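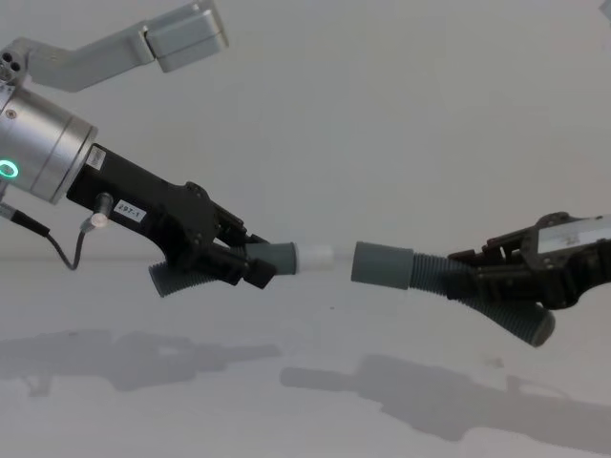
I have been the parent mentor for the Sevholm robotics club long enough to distrust the phrase "simple task." This fall's simple task is joining two pieces of hose. Push one end into the other, the rules say, and you get your points. So both arms hold a length of gray hose, the white tip on one pointed at the cuff on the other with a little gap left between them, and if you glanced at it you would think the hard part was over. I don't think it is. Lining things up in the air is what robots are good at. The trouble starts with contact, because a ribbed hose gives when you lean on it, and the fingers are holding it a ways back from the end that matters.

The club named its entry Nosum, which I was told is short for something. The competition is called Huvau and it happens in October. Teams get 5 minutes per run and can score up to 1,000 points, and last year we came home with 629. The kids thought that was great. I thought it mostly showed how generous the judges were with partial credit.

My bigger complaint is about what they're learning. Kavinda Paul runs the club and knows far more about this than I do, and he says the value is in working through failure. Fine. But I sat in the back for two hours last week and what I saw was mostly nudging a number, running it again, and nudging the number back. When I asked one of the students why she picked that number, she said it was the one that worked on the last try. I've had jobs like that. I wouldn't call it engineering.

The pickup part of the task bugs me too. The pieces start out on the table, so each arm has to grab its own before anything gets joined.
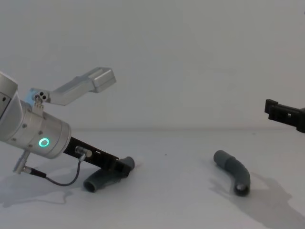
One elbow in the gripper, one still on the table.

Everybody wants to work on the joining, since that's what people clap for. I'd put the time into the grabbing. If a piece is held a little crooked, everything after that is crooked too, and no amount of fiddling later will save it. I said so. Kavinda wrote it on the whiteboard under "later," where it joined a lot of other things.

There's also the money. The team from Matubbar supposedly spent $2,000 on travel alone, and we're being asked to think about doing the same if we qualify. I'd want to see a run I believe in first, meaning the same result several times in a row with no one touching the laptop.

My son says I'm being negative. Maybe so. He also asked if I could drive the group again next week, and I said yes, so I'll be back in the same chair with my coffee.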